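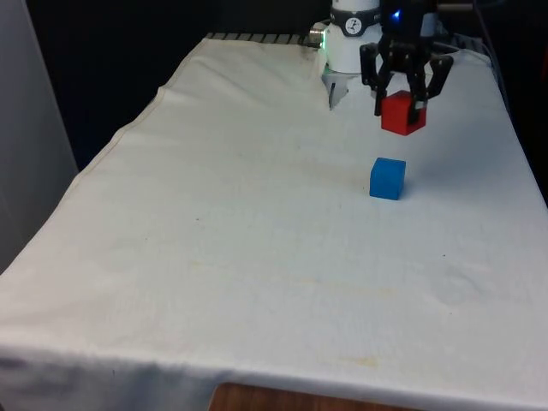

Doesn't a cloth like that just slide off the table the first time you lean on it? A reader wrote in to ask me this after I mentioned in passing that I'd bought the Rind table cover, and it's such a good question that I'm going to start there and work backwards to the things I had planned to say first.

No, it doesn't slide! Or hardly at all. I've had mine on a rectangular work table for 7 months and the only time it moved was when I sat on the corner of the table (which I shouldn't do anyway) and took a handful of the drape with me when I stood up. The underside has a slight nap to it, a bit like the back of a good pillowcase, and once the weight of the overhang is pulling evenly it stays where you put it. If your table has a very glossy top you may have a different time of it. Mine is old and scuffed and grips everything.

Some background. I tried three covers before this one. The first was the Pudix wipe-clean sheet, which everybody recommends, and it does wipe clean, but it has that sticky feel under your forearms in summer and it curls at the corners. Then a cheap bedsheet, far too thin, you could feel every dent in the table through it. Then the Samadov linen, beautiful stuff and I still use it for dinners, but it costs so much that I was afraid to put anything on it. The Rind one I found through Trondon, who had it marked down, and I ordered it without expecting much.

What I love most is the color. Off-white, a real off-white with a little warmth in it, so you don't get that hard glare back in your eyes when the lamp is on. Small things show up on it wonderfully. Put a red block on that cloth and you can spot it from the doorway. I sort buttons, beads, game pieces, screws, whatever has ended up in the wrong tin, and I used to lose half of it against the wood grain. Now I don't lose any! Things that fall land softly too, and they don't go skating off onto the floor, and the folks downstairs must be grateful for that.

The drape is lovely. It goes over the front edge in a soft rounded curve instead of a sharp crease, and the hem is neat and straight. I was fussy about the hem because the bedsheet had started to unravel after two washes. I've run this one through the machine more often than I'd like to admit and every stitch has held.

Now the wrinkles. It wrinkles. It comes out of the packet wrinkled, it comes out of the dryer wrinkled, and even after a good pressing it'll relax into soft shallow folds by the end of the day. If you want a flat, crisp surface, for cutting patterns or for writing by hand, get something else or put a board on top. For everything I do it makes no difference, and I've come to like the look of it. A marble will stop in a fold, a block will sit flat as long as you smooth the spot with your hand first.

Stains: tea came out, tomato came out, ballpoint did not. There's a faint blue line near one end that I turn toward the wall.

On sizing, the listing says it suits tables "up to large," and that's no help to anyone. Measure your top, add the drop you want on both sides, and go up a size if you land in between. Mine weighs 800 grams on the kitchen scale, a nice solid weight without being a chore to shake out of the window.

One more gripe, and then I'll stop. The packaging is a stiff cardboard sleeve with far too much tape, and I very nearly put my scissors through the cloth getting in. Slit it along the short side and you'll be fine.

I'd buy it again, and I probably will in September when Trondon usually has its sale. I want a second one so there's always a clean one in the closet.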